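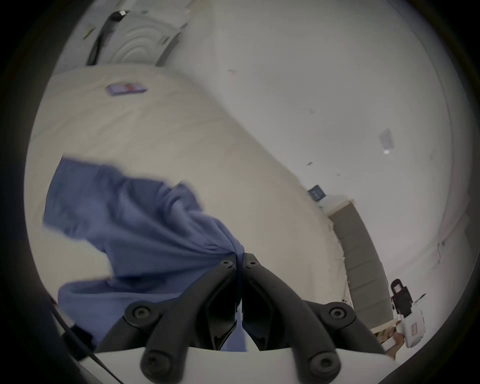
Blue cloth gripped on the bed, cream duvet underneath.

How to fold soft tops on the bed

A bed is a good place to fold washing if you have no table to spare. It is wide and at a decent height, and you can sort as you go. The drawback is that a duvet is soft, so thin fabric sinks into it and creases again while you work. The steps below are for T-shirts, light shirts and other soft tops.

What you need

A made bed with the duvet pulled up
A bath towel, or a piece of thin board 45 cm wide
A basket for the finished pile

Before you start

Pull the duvet tight at the corners and press the air out with your forearms. It will never be completely flat. Take any cards, packets and receipts off the bed and put them somewhere you will find them, as they end up inside folded clothes more often than you would think. If there is a fan at the bedside, turn it off. Even a low setting lifts the edge of a thin shirt.

Lay the towel across the middle of the bed. This is your folding area. Unfolded clothes go on the left and the basket goes on the right. Swap them if you are left-handed.

Step 1. Find the shoulders

Pick the top up from the heap by whatever part comes to hand and let it hang. Don't try to fold from a bundle. Feel along the edge until you reach the collar, then work outwards to the two shoulder seams. Hold one in each hand.

Step 2. Shake it out

Give it two firm shakes, away from the pile. Most of the small creases from the drum drop out at this point. Deep creases won't, and those tops should go on a hanger for ironing later.

Step 3. Lay it face down

Lower the hem on to the towel first and then bring the shoulders down. Smooth from the middle out to the sides with flat hands. Do up the top button first if it is a shirt.

Step 4. Fold in the sides

Bring one side in to the middle of the back, with the sleeve. Turn the sleeve down so it lies straight along the body. Repeat on the other side. You want a strip the same width all the way down. For an adult medium I aim for 28 cm, which fits our drawers. Measure yours before you do a whole load.

Step 5. Fold up from the hem

Fold the hem up to just below the collar, then fold once more. Turn the top over and put it in the basket. Very slippery fabrics can be rolled from the hem instead.

If the pile keeps falling over

The folds are probably different widths. Use the board as a guide: lay it down the back of the top, fold the sides over it and slide it out. Tahmineh Ansari wrote in to say she uses a large chopping mat, and that works too.

Putting away

Put folded tops away the same day. If they stay on the bed they get moved to a chair at night and you will be doing it all again. Check that collars and seams are fully dry first, and leave anything doubtful on the airer until morning.

Last updated February 14, 2025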